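Hard water, again

Quick one before work, coffee going cold.

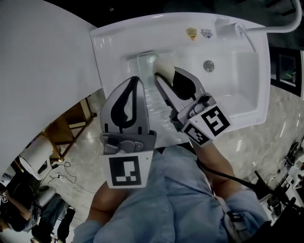
A clear glass object by the big white sink.

So. Hard water. When we lived in Lukberg I never thought about it once. Then we moved out to Hostberg in June and within two weeks the kettle had a crust on it like old paint. Tea tasted chalky. My hair felt like straw. I blamed the shampoo, bought a new one, same straw.

Things I tried, in no order. Vinegar in the kettle — works fine, stinks up the kitchen, the first cup after tastes like salad. Citric acid powder is better. One spoonful, boil, leave it 40 minutes, rinse twice. Cheap too, the hardware place in Jerkar sells it by the bag and I'm still on my first.

Shower head: unscrewed it, left it in a bowl of the same stuff overnight. Little white flakes everywhere in the morning. Pressure is way better. Should of done that the first week.

Glasses are the annoying part. They come off the rack with that cloudy film and you hold one up to the window and think, did I even wash this. Drying by hand right away helps alot. I do not always dry by hand right away. Let's be real, I mostly don't.

The softener question. Got a quote, and it was almost 40 percent more than what my sister-in-law paid for hers, same size tank. Plus salt, plus somewhere to put the thing. We rent. So no. Filter jug for drinking water and that's as far as I'm going this year.

Oh and soap — it doesn't lather here, so you use more, and then there's scum round the tub. Switched to liquid, less scum. Half the laundry powder boxes have a hard water dose on the back in tiny print, read it, I hadn't.

Still to do: the toilet tank (scared to look), the iron, the coffee machine which has been blinking its descale light at me for ages. If anyone has a trick for the iron that doesn't spit brown stuff on a white shirt, comments are open. Ok, bus.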